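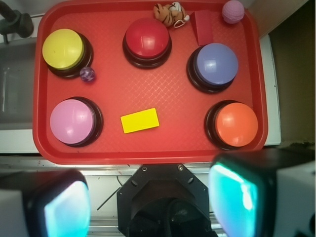 4.3 Recording button-press examples

Read section 4.2 (Wrist camera check) before you start. The steps in this section assume the arm is homed, the Dawber recorder is running, and the operator has the leader handles within reach.

Each example is one short recording of the arm pressing one button on the tray. The tray holds five dome buttons: yellow, red, blue, pink and orange. Other small items, such as a marble, a golf ball, a plush toy and a couple of blocks, share the tray with the buttons. They are distractors. The learning system is never told to touch them.

Setting the tray

1. Put the red tray in reach of the arm. Any flat place is fine, and a change of place between sessions is good. Do not tape the tray down.

2. Set out all five buttons. Leave enough room between domes for the closed fingers to come down without touching a second button.

3. Add distractors. They can go between buttons, against a base, or up by the rim. Do not place anything on top of a dome.

4. Open the live view in Dawber and move the arm to the start pose. All five domes must show in the wrist view. The fingers will cover part of the bottom of the view. If a dome is hidden behind them, move the button, not the start pose.

Note: Bright spots on the domes are acceptable. Do not dim the room lights to remove them. The Pirnatix trainer expects some glare, and a set recorded only in flat light has given poor results on the red button, which is close in color to the tray.

Recording

5. In Dawber, select New Example. The prompt line shows the target, for instance "press pink."

6. Read the prompt, then press Record. Wait for the tone before you move.

7. Bring the closed fingers over the target and press straight down until the dome stops. Release and lift clear.

8. Return to the start pose and press Stop.

9. Mark the example Keep, Fail or Discard. See the notes below.

10. Repeat until the prompt list is finished. One list has 34 prompts. The layout must be changed every 6 examples, and Dawber will lock the Record button until you confirm the change.

CAUTION: Keep hands off the tray while the recording light is on. If a button tips or rolls, press Stop first, then reach in.

CAUTION: Check that no cable lies under the tray or in the path of the wrist. A cable near the tray is allowed if it has slack and the arm cannot catch it.

Marking examples

Keep: the target was pressed and no other button was.

Fail: the arm missed, pressed the wrong button, or pushed a distractor into the target. Fails are used in training, so do not delete them.

Discard: the recording itself is bad. Use this for a hand in view, a dropped camera feed, a late start, or a recording longer than 80 seconds.

A slow or crooked approach that ends in a good press is still a Keep. Do not re-record it to make it look better.

Uploading

11. Close the session and choose Send to Veltley. Leave the recorder on until the status reads Stored.

12. Write the session number and the tray location in the log sheet.

If the upload stops with code 159, the clock on the arm controller and the clock on the recorder do not match. Sync both from the Gernesex panel (section 2.6) and send again. The examples do not need to be recorded a second time.

Section revised 2023-03-26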